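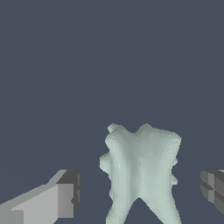 Pale green lumpy thing, two gripper fingers

Slow cooker lamb shoulder, do I brown it first or not??

grodach_gal
Right, doing lamb shoulder for six and the recipe I've got (torn out of a magazine, no idea which) says 8 hrs on low, no browning. My mum always browned everything. Joint is boned and rolled. Don't really want to wash another pan. Is it worth it?

trudell306
Brown it. Always. Five mins in a hot pan, bit of oil, all sides. Otherwise it comes out grey and the gravy tastes of nothing.

Setsuko Chiba
Disagree. Done it both ways loads of times, after 8 hours you can't tell once it's shredded. What matters is onions underneath and NOT too much liquid. 220 ml stock is plenty, lamb lets out loads of its own.

trudell306
You can tell. The gravy's a different colour for a start

Setsuko Chiba
Put a spoon of tomato puree in then. Or whack the lamb under the grill at the end, crisps up the fat too. Does more than browning at the start imo

imau_kitchen
220 ml sounds mean. I'd use a pint. Mine dried out at the top last time, had the lid off and on though, so my own fault probably

Setsuko Chiba
A pint and you've made soup. Leave the lid ON

grodach_gal
Ok so grill not pan. What about potatoes, can they go in with it?

Consuelo Bermúdez
Yes but at the bottom, they take longer than the meat. Big chunks. Waxy ones, Maris Piper just fall to bits. I do carrots as well, 3 sprigs of rosemary, whole head of garlic cut across the middle. Squeeze the garlic into the gravy after

trudell306
Potatoes in lamb fat for 8 hours, no thanks. Roast them seperately like a normal person

Consuelo Bermúdez
Each to their own, mine get eaten

imau_kitchen
Skim the fat off before you do the gravy whatever you decide. Jug in the freezer for ten mins, spoon it off the top. Then cornflour mixed with COLD water, not straight in. Ask me how I know

grodach_gal
Thanks all. Going no browning, small stock, carrots in, spuds in the oven. Mint sauce from a jar, don't start. It's going on at 9am

trudell306
Jar mint sauce AND no browning. I'm off

Setsuko Chiba
Bit of extra vinegar in the jar stuff, much better. Let us know how teh grill bit goes, keep an eye on it, it catches quick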